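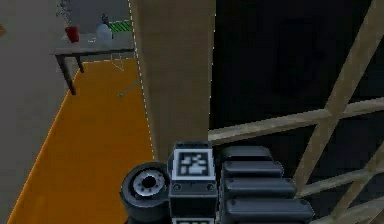 Workari open day - anyone else go?

tapeandsolder
27/09/2021
Went to the Workari open day at the Stamosska building and thought I'd write it up for those who couldn't make it. The morning was talks, the afternoon was the home robot demo, all in simulation. If you were hoping for hardware driving between the chairs, there wasn't any.

The demo was run by Nimal Kanagaratnam. He had the simulator up on the big screen and took requests from the floor. The home has several areas and the robot gets sent from one to the next to find things and pick them up. He said they have 921 saved episodes so far and replay them whenever the planner changes. We watched 11 of those. I left before the Q&A ended.

Parking was bad. Use the lot behind the Tindero warehouse next time.

kgrell
I was there, second row. Good talk, but I came away less impressed than you sound. The textures are very plain and the lighting is flat. I don't see how a detector that learns from that does anything useful in my kitchen.

tapeandsolder
I didn't say I was impressed, I said I went. He answered the texture question, though. The detector gets trained on real photos and the simulator is for the planning and the arm motion. The bathroom run was the one I found most useful, as it shows what the planner has to deal with when the target is small and far off.

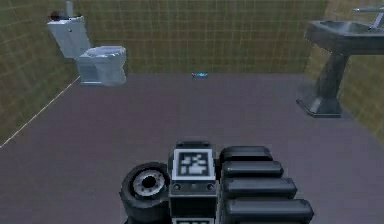 Bathroom run. The small blue object is at the far wall, between the toilet and the sink.

moth_bearing
What was the blue object? I can't make it out at that size.

tapeandsolder
No idea. Somebody asked for "the thing on the floor" and he went with it.

moth_bearing
Fair enough. Are those fiducials on the arm? Seems odd to model them in a simulator when you already know every joint angle.

kgrell
Same thought. You get the pose for free in sim. Feels like decoration.

hettia_dave
Not decoration. I did a contract at Hettiarachchi on a similar setup. You keep the tags in the model so the calibration code runs the same in both places. If you strip them out you end up with two code paths, and one of them rots. We lost most of April to that.

kgrell
OK, that makes sense. I still think they should say so in the talk.

wrenfield
Was there any manipulation, or only driving to things? The last open day I went to was 50 minutes of navigation and then coffee.

tapeandsolder
There was some. He did the living room near the end and stopped it with the gripper low over a laptop, to talk about approach height. Flat things on soft furniture are hard for them. Come in too low and the fingers hit the keys, too high and they close on air. He wouldn't give a success rate.

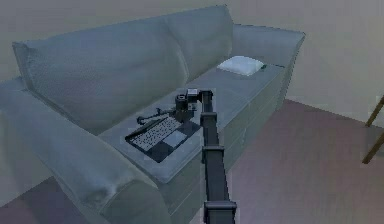
Living room, gripper over the open laptop on the sofa.

wrenfield
Thanks. An open laptop seems like a mean choice. I'd have gone for the pillow.

hettia_dave
Pillow is worse to simulate if you want it to squash properly. If it's a rigid body it's easy and also tells you nothing.

kgrell
No success rate is what bothers me. If you have 921 episodes on disk you have a number. Replaying 11 of them in front of visitors is a selection, and we don't know who made it.

tapeandsolder
He let people call out episode numbers for part of it. Two of those failed on screen and he left them running.

kgrell
I must have been getting coffee. I'll take back half of it then.

moth_bearing
Did they say if the scenes will be released? I'd like to try my own planner on the bathroom.

tapeandsolder
Asked him that on my way out. He said they want to but some of the furniture models are licensed, so those would have to be swapped first. No date. There's a mailing list, and the sign-up sheet was at the front desk at Stamosska. I'll post the address when I find the flyer.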